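Ticket 404: Uploaded images come out washed-out and pinkish after resize
Status: Resolved
Component: Tadeck media service
Reported by: Aled Kemeys
Site: Gidilstead (staging and live)

Initial report

After the November update of Tadeck, resized copies of product images on the Gidilstead shop no longer match the originals. The originals are stored unchanged and look correct when opened directly. The three resized copies (thumbnail, listing, detail) look flat. Strong colors lose saturation, and light grays shift slightly toward pink.

Not every upload is affected. Images sent in from the Taltport office are fine. Images from the Landeg office are wrong in nearly every case. Both offices use the same upload form and the same account role.

Steps to reproduce:
Log in as editor.
Upload a JPEG from the Landeg shared folder.
Wait for the resize job to finish.
Open the original and the detail copy in two tabs and switch between them.

Expected: same colors at a smaller size.
Found: detail copy is visibly duller than the original.

First response, 09:40

Confirmed on staging with a file from the Landeg folder. Could not confirm with a file from Taltport. Please attach the resize log for one affected upload and state the browser. Also please say whether the problem shows up in the admin preview, the public page, or both.

Aled Kemeys, 10:15

Both. Tested in two browsers on one desktop and on a phone. The phone shows a smaller difference than the desktop, but it is still there. Log excerpt for one upload:

job accepted, source type jpeg
orientation tag read, value 1
metadata strip: on
profile action: none
resize pass 1 complete
resize pass 2 complete
resize pass 3 complete
job closed, warnings 0

Zero warnings on every affected job. I went through the last 39 uploads by hand. 17 are affected, and all of those are from Landeg.

Second response, 11:05

The line to look at is "profile action: none" directly after "metadata strip: on". Before the November update, the resize job converted each source file to sRGB and then removed the metadata. The changelog says conversion moved to its own setting. If that setting was never written to your config, the job drops the embedded profile and leaves the pixel values as they were. A file saved in a wide color space then gets read as sRGB by the browser, and it looks dull.

That would explain the split between offices if Landeg is exporting in Adobe RGB and Taltport in sRGB. Please check one original from each.

Aled Kemeys, 11:50

Checked. The Landeg originals carry an Adobe RGB profile. The Taltport originals carry sRGB. That accounts for the lost saturation.

It does not account for the pink shift in the grays. A neutral gray should stay neutral under a wrong profile of this kind, and ours do not. I think there are two faults here, and I would like to keep them in one ticket until we know.

I added the setting to the staging config:

color.convert = srgb
color.convert.intent = relative
metadata.strip = after_convert

Restarted the worker, cleared the derived cache, uploaded the same Landeg file again. Saturation is back. The log now reads "profile action: converted". The grays are still slightly pink in the thumbnail and listing copies. The detail copy is clean.

For further tests I stopped using the catalog files and picked a source with several plain colored areas and a lot of white in the background. Small shifts are easier to catch on large pale areas than on fabric or wood grain. Staging copy, after the config change:
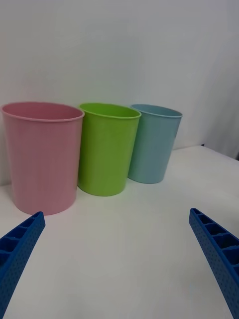
Aled Kemeys is probably looking at a chroma subsampling or quality problem and should leave the profile settings alone from here on. We had the same thing on our install after the same update. The two smaller sizes had dropped to the low quality preset, and at that preset the encoder rounds the color channels hard enough to tint anything close to white or gray. The detail size has its own preset, so it was not touched. Look for a key called derived.quality.small. If it is missing, the service falls back to 6 on a scale of 12.

Aled Kemeys, 14:20

The key was missing. Effective value according to the worker debug output was 6, for thumbnail and listing only. Set it to 10 on staging:

derived.quality.small = 10
derived.subsampling.small = 444

Results after another restart and cache clear:
Thumbnail: grays neutral.
Listing: grays neutral.
Detail: no change, as expected.

File size for the listing copy went up by some 40 percent. Tried the quality value alone with subsampling left at the default 420. Grays were still neutral and the increase in size was a good deal smaller, so I removed the subsampling line again. Fine red text on a product label is a little softer without it. We can live with that on the listing page.

Second response, 14:45

Agreed on leaving subsampling at the default. Before you move this to live, note that a cache clear does not rebuild copies that already exist on disk. It only clears the lookup table. You need to queue a rebuild for the affected uploads:

tadeck media rebuild --origin landeg --sizes all --dry-run

Run it with --dry-run first and compare the list to your own. Then run it without the flag. Do this outside business hours if you can – the rebuild shares a queue with new uploads, and editors will see long waits.

Aled Kemeys, 19:30

Applied to live. Dry run listed the same files I had marked by hand, plus two older ones that were replaced in place and kept their old upload dates. Included both.

Rebuild finished without errors. Spot checks in the admin preview and on the public page match the originals. The content delivery layer was still serving old copies for a while. Purged the image path there and the new ones came through.

Left to do, not part of this ticket:
Ask Landeg to export in sRGB. The conversion now handles either, but large originals in Adobe RGB slow down the first pass.
Request that the worker write a warning when metadata strip is on and profile action is none. A job that discards a profile without converting should not close with zero warnings.
Rebuild the remaining thumbnails from Taltport uploads. They were never wrong in saturation, but they went through the same low quality preset and some have a faint tint in the background.

Resolution note

Cause 1: color conversion setting not carried over to the site config during the November update.
Cause 2: quality key for small derived sizes missing, service default too low.
Fix: both keys set in site config, affected copies rebuilt, delivery layer purged.
Config change copied to the upgrade checklist for the next release.

Ticket closed by reporter.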